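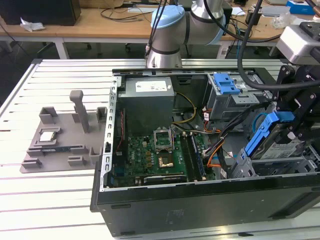
*The old tower on the bench, socket open, processor waiting in its pocket on the gray plate.*

I have now spent 775 dollars teaching a robot arm to do a job I can do in the time it takes the kettle to boil. The job is putting a processor into a socket. My own hands have managed it since high school, with one bent pin that I don't discuss.

This is month three of the Plalar build, for those of you who skipped the first two posts, and going by the numbers that's most of you. Plalar is what I call the whole setup: the arm, the slatted bench, the gray plate, and the pile of scripts that holds them together. The bench space is in Udcombe, the shared workshop I pay for monthly. I tell people I joined for the woodworking.

The arm has been fine. The plate has been the real work. I'm on version 6 of it, and every version before that is in a bin at home because I can't bring myself to throw out plastic that took eleven hours to print. The idea is simple enough. Every part gets a place to sit, the place never moves, and so the arm doesn't have to go hunting. The processor has a recessed pocket. The little green module gets a slot. Version 2 had a pocket so snug that the chip went in beautifully and then had to be removed with a guitar pick. Version 4 was loose enough that the chip could turn a couple of degrees, which doesn't sound like much until you ask something to line it up with a socket.

Version 6 has a chamfer on all four sides of the pocket and slightly more clearance on one side than I'd like. I printed it slow. It warped anyway, at one corner, and I sanded the underside flat on a sheet of 220 stuck to a piece of glass, so I suppose I did do some woodworking after all.

Then there's the tower. It's an elderly desktop with a blue caddy for the hard drive, and it was free, and it has all the cable management of a bowl of noodles. I considered pulling the motherboard and working with it flat on the bench like a sensible person. But the whole point of Plalar is that it should work on a computer as you'd find it, with the drive cage in the way and yellow and black wires wandering through the middle. So the case stays, lying on its side, and the arm has to come in from above and behave itself.

Behaving itself is where the software comes in. I started out on Kovau, which is the motion planner everybody at the workshop told me to use, and it's good, but it plans around cables the way I plan around taxes. It doesn't know they're there. My fix was to draw a big invisible box over the wiring and call it solid. That worked until the box also covered the spot where the wrist needed to be. I've since split it into three smaller boxes and one wedge. The wedge took an entire evening.

Other things I learned this month, in the order they annoyed me:

- The socket frame has to be all the way up. Halfway up is a wall.
- Black cable on a black gripper inside a black case is hard on the eyes at 11 p.m.
- Speed set to 800 in my config file is not the same 800 the arm thinks it is. I have changed the units. I have also changed my shirt.
- Tape is not a cable clip.

My current script for a single pick and place is 1,290 lines long, and a good third of that is me commenting things out and being afraid to delete them. I ordered softer fingertips from Zapata, who make them for handling lab glass, and they're due sometime in October. Until then I'm doing dry runs with a dead chip and keeping one hand near the stop button.

Next up is memory, which needs an actual push at both ends. I'd like a version 7 of the plate for that, with the clip blocks moved over by a few millimeters. If anyone has a better way to flatten a print than sanding it on glass, the comments are open.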